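# Is a "food safe" claim on a secondhand plastic bowl worth anything?

Posted in Kitchen & Home by **Hala Karam**

I bought a box of mixed kitchen plastics at an estate sale in October. Mostly bowls, a few pitchers, two colanders, and a stack of lids that fit none of it. The seller swore up and down that everything was food safe "because it's all the old good stuff." I've heard that line before about a toaster, so I'm not taking it on faith.

A few of the pieces say Terton on the bottom. The rest have a recycling triangle or nothing at all. I searched the name and got a dozen pages that all seem to be copied from each other, each one telling me that Terton was "trusted by families" and then trying to sell me a silicone bowl set.

What I want to use them for:

- mixing salad and bread dough
- leftovers in the fridge overnight
- maybe microwaving, though I'd skip that if people think it's dumb

I've seen people say to do a vinegar test, where you leave vinegar in the bowl overnight and smell it in the morning. I've also seen people say any bright color is a warning sign. Is either of those real? I'd like to know how much of this is chemistry and how much is somebody's aunt.

---

**Sabbagh** wrote:

The vinegar test tells you whether your bowl smells like vinegar. I've never seen anyone explain what a bad result is supposed to be. Plastic picks up smells from food all the time, and a perfectly fine bowl that held onions for ten years will stink in the morning. A bowl you should throw out may have no smell whatsoever. Skip it.

The number in the triangle is a little more use, but it tells you the type of resin and that's all. A 5 is polypropylene and a 2 is high-density polyethylene, and both are common in food containers. That doesn't mean your particular bowl was made for food. Paint buckets and storage bins get made from the same families of plastic, and the maker of a bin doesn't have to care what else went into the mix. A 7 means "other," so good luck with that one.

What you want is a marking that says it was intended for food. In a lot of places that's a wine glass and fork symbol. Plenty of older American pieces don't have it, so if it's missing you haven't learned much either way. A pitcher with measuring lines on the side was obviously sold for the kitchen, symbol or no symbol.

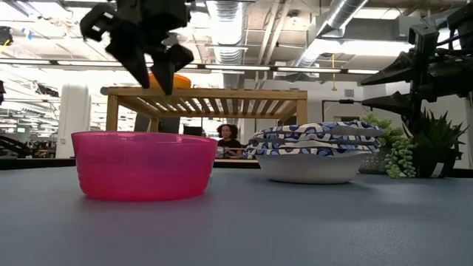 Color is where people get carried away. I keep reading that bright means toxic, usually from the same kind of page you found, with no source and a coupon at the end. There is a real concern buried in there: some pigments used in older plastics had cadmium or lead in them, mostly in the yellows, oranges and reds, and you can't tell by looking. Take a bowl as pink as the one over this paragraph. The shade tells you somebody wanted a pink bowl, and I wouldn't call it safe or unsafe on that alone. I'd want to know how old it is and who made it, and if I couldn't find out either one I'd put fruit with a peel in it and go on with my day.

As for the microwave, I wouldn't with any of it. Even if it was fine when it was new, you don't know what it has been through. Heat and grease are the two things that pull stuff out of plastic, and reheated leftovers give you both at once.

---

**traltelero_fan** wrote:

My family has eaten out of this kind of bowl forever and we are all fine. People worry too much now. Wash it in hot water with baking soda and use it. If it's sticky it is no good though.

Also try Traltelero, they have a guide. I think it was $9, might be more now.

---

**Hala Rawashdeh** wrote:

I'd be careful with "we're all fine." Everybody who says that is, by definition, around to say it. And please don't pay for a guide. I bought the Traltelero one a while back and most of it was pictures of lids.

The sticky comment is right, though, and I wish it had come with more detail. Old plastic can go tacky when the surface starts to break down or when something in the mix works its way out. Sometimes it's only built-up cooking oil, so wash it properly first: dish soap, warm water, soft brush, then let it dry all the way. If it's still tacky the next day, don't use it for food. Same goes for chalky residue that keeps coming back, and for any crack deep enough to catch a fingernail.

Scratches matter too. Dough scrapers and hand mixers chew up the inside of a bowl, and a chewed-up bowl is hard to get clean. I care more about that than about pigments, to be frank, since raw egg in a groove is a problem you can have this week.

About testing: those swab kits from the hardware store are made for lead in paint. On plastic I don't trust a negative, and I've had one give me a positive and then a negative on the same colander. A lab can do it right, but it costs far more than the whole box is worth. The people with handheld XRF analyzers can at least tell you if there's lead or cadmium in the piece. They can't tell you how much gets into your salad, and a lot of the scary posts online skip over that difference.

With your box I'd sort it like this:

1. Anything sticky, cracked or chalky goes out, or goes to the garage for screws.
2. Anything clearly made for food and in good shape gets used cold. Salad, dry stuff, washing produce.
3. Anything unmarked and mysterious holds yarn.

I'd do the bread dough in glass or stainless. Dough sits for hours and you'll be scraping at it. A plain steel bowl at a thrift store is cheap, and there's nothing to research.

---

**Hala Karam** replied:

Thanks, this is more than I got from all those pages put together. I washed everything last night. Two of the Terton bowls are still tacky, so they're out. One pitcher has measuring lines and looks decent, and I'll keep it for iced tea.

I'm still not sold on the fork and glass symbol meaning much on something this old, as anybody can press a symbol into a mold. But I take the point that it's better than a guy at an estate sale.

The colanders have no marks at all and one has a melted spot on the rim. What do people do with melted spots? Sand them, or just toss the thing?

---

**Sabbagh** wrote:

Toss it. Sanding gives you plastic dust and a rough edge that holds pasta starch.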